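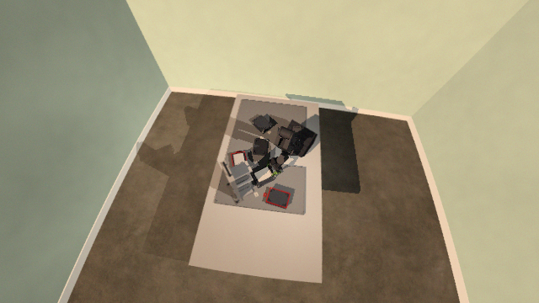

4. Ajuste del brazo y de la cápsula

Esta sección sirve para el giradiscos Marras con brazo recto. Si su unidad lleva el brazo Stenach, consulte la sección 5, porque el contrapeso es distinto.

Precaución: apague el plato y deje puesto el protector de la aguja hasta el paso 4.

1. Coloque el giradiscos sobre una superficie firme y nivélelo con las patas. Compruebe el nivel en los dos sentidos.

2. Monte la cápsula en el portacápsulas con los dos tornillos suministrados, sin apretarlos del todo. Conecte los cables por colores: blanco, rojo, verde y azul.

3. Enrosque el contrapeso en la parte trasera del brazo, con los números hacia delante.

4. Retire el protector, ponga el antiskating a cero y suelte el brazo con cuidado. Gire el contrapeso hasta que el brazo flote en horizontal.
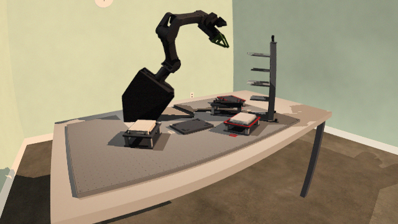
5. Devuelva el brazo a su soporte y bloquéelo. Sujete el contrapeso y gire solo el anillo numerado hasta que el cero coincida con la marca.

6. Gire ahora el conjunto completo hasta la fuerza de apoyo que indique el fabricante de la cápsula. Ponga el antiskating en el mismo valor.

7. Alinee la cápsula con la plantilla Bokow incluida en la caja. Cuando quede paralela a las líneas en los dos puntos, apriete los tornillos alternando uno y otro.

8. Repita los pasos 4 a 6. Al mover la cápsula cambia el equilibrio del brazo.

Nota sobre los discos de prueba: el disco Bastwood trae 14 pistas. Para este ajuste bastan la 5 y la 6, grabadas cerca del final de la cara A. Si oye distorsión en un solo canal, revise primero el antiskating. Si la oye en ambos, vuelva a la plantilla.

Nota sobre discos de 62 gramos o menos: los flexidiscos pueden patinar sobre la alfombrilla de fieltro. Use la de goma.

Precaución: no limpie la aguja con alcohol de uso doméstico. Pase el cepillo siempre de atrás hacia delante.

Traducción revisada en octubre por Nikola Angelovski. Para el cambio de correa, véase la sección 6.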